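Workshop notebook, upholstery side
Jan 21, 2020

In at 7. Heating slow again. Mio already had the kettle on and the conditioner samples out on the bench, so started with those and left the Landeg chairs for the afternoon.

Main job today is the tufted leather sofa, the cream one. Client wants it cleaned and fed, no recolor. Spent most of December arguing with myself about whether it needs color at all and I still think no. Cream always looks worse in a bad light than it is. Wendelin disagrees, says the arm will show once the rest is clean. We'll see. His note is stapled to the job sheet if anyone wants the long version.

Test patches first, underside of the seat front where it doesnt show. Three products:

Badell cleaner, straight: lifts fine, leaves it a bit tight and squeaky. Smell is strong.
Badell cut by half with distilled water: slower, two passes, no squeak. Prefer this.
Estia foam: nice to use but it sits in the stitching and you have to chase it out with a brush. No for anything tufted.

So half strength Badell. White cotton cloths only, the yellow ones from the last box shed lint and you find it in the buttons a week later. Change the cloth more often than seems needed.

Order of work, for whoever picks this up if I'm out: vacuum with the soft brush, low suction. Dimples one at a time with the small horsehair brush, twist don't scrub. Then the back cushions top to bottom, then seat, arms last. Don't let cleaner pool in the dimples. Blot, leave 30 minutes, then look again before deciding on a second pass. Throw pillows off before any of it, and nothing goes back on until the conditioner has gone in properly.

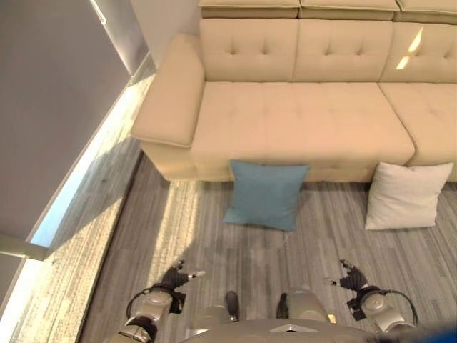
3 min read

Blue pillow and white pillow are down on the carpet, leaning on the seat base. Fine for the dry work. Move them right out before the cleaner comes out, a drip on the white one and we are buying a new one. Abena has the clean bin bags, ask her, dont use the ones from under the bench.

Sun. Bright patch on the right back cushion, and a band of it over the striped carpet too. Need to watch this with the conditioner, it flashes off too quick on warm leather and you get a tide line. Do the right cushion when it's in shade or hang a sheet. Also worth telling the client about sun in general, cream leather and a window is a slow argument. Noemi to put a line in the care sheet, she has the old wording from the Fesulano job.

Left arm is the thick padded one with the seam along its edge. Seams like that want the dry brush and nothing else until the flat parts are done. Cleaner wicks along the thread and sits there. Did this wrong on the Fesulano bench and had to go back twice, not again.

Cushion seam between the seat sections: crevice tool with a bit of cloth over the end. Crumbs, always.

Dropcloth over the carpet before starting. The gray stripes would hide a lot but cleaner rings show up later. Tape the dropcloth to itself, never to the carpet.

Costs so far. Yaroslav wants these written down as we go so here they are: quote was 725 for clean plus condition, pickup not included. Cloths and brushes out of stock. One bottle of Badell opened. If it goes to color after all that's a new quote, Wendelin can write it seeing as he wants it.

Other stuff:
Landeg chairs, glue blocks still to do. Clamps are on the wrong shelf.
4000 grit pads nearly out, reorder. These are for the metal feet on the Landeg set, NOT for leather, please write it on the box this time.
Horsehair brush, the small one, losing bristles. Get two.
Mio asks if we can have a proper lamp for checking color. Yes please.

Next: second look at the test patches tommorow morning before anything wet goes on the front. If the half strength one has dried chalky, stop and call me.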